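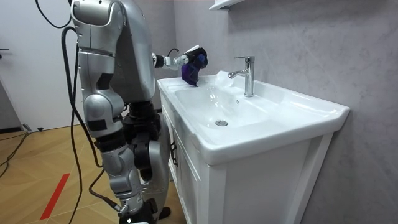

Washroom inspection checklist with comments
Gosling House, ground and first floor
April 2023

Fill in one sheet per washroom. Mark each line Yes, No or N/A and write a comment for every No. Comments from the last round are printed under each item so they can be checked again.

Basin and surround

1. Basin free from cracks, chips and sharp edges.
Yes. Hairline marks in the glaze of the first floor basin are old and have not spread. Run a fingertip over them at each visit. If an edge can be felt, take the basin out of use.

2. Basin firmly fixed, no movement when pressed at the front.
Yes on the ground floor. First floor moves slightly at the left side. Bracket to be tightened before the next round.

3. Sealant complete and free from mould.
No. Black spotting behind the taps on the first floor. Cleaning has not shifted it. Strip and reseal.

4. Basin wiped down, including the rim, the overflow and the underside of the taps.
Yes, apart from the overflow on the ground floor. Use the small brush, then wipe with a damp cloth. Scouring powder must not be used on the basins.

Taps and water

5. Hot and cold clearly marked.
Yes.

6. Taps close fully without force.
No. Ground floor cold tap drips unless turned hard. New washer needed.

7. Basin drains freely.
Slow on the first floor. Trap cleared during the visit and drained properly afterwards. Put a bucket under the trap before opening it.

8. Little-used outlets flushed and entered in the log.
Log had two gaps. The outlet in the end washroom is easily missed and has been added to the weekly sheet.

Cabinet and floor

9. Cabinet doors hang straight and close.
Yes. One hinge screw replaced on the ground floor.

10. Cabinet base dry, no swelling or staining.
Staining at the back right corner of the first floor cabinet. Dry to the touch. Check again in August.

11. Floor in front of the basin dry and clear, no trailing leads or loose mats.
No. Mat on the first floor has lost its backing and slides. Removed. Do not put it back.

12. Wet floor sign available and used.
Yes. Stored behind the door.

Cloths and cleaning products

13. Separate cloths for basins and toilets, kept apart.
Partly. Both sorts were in the same tub. A second tub has been labelled and put on the lower shelf.

14. Used cloths sent for washing at the end of each shift.
Yes.

15. Products in their own labelled containers.
No. One 500 ml spray bottle had no label and the contents could not be confirmed. Taken away for disposal. The Korness 800 ml refills are labelled correctly and in date.

16. Gloves in stock in all sizes in use.
Small running low. Order with the next Putia delivery.

General

17. Extractor fan working, cover clean.
Working. Cover dusty on both floors.

18. Light fitting covers in place, pull cord clean.
Yes. Cord replaced on the ground floor.

Items marked No: repair within 3 working days, or put a notice on the door and report to the Gosling House office. Keep completed sheets in the blue folder with the water log.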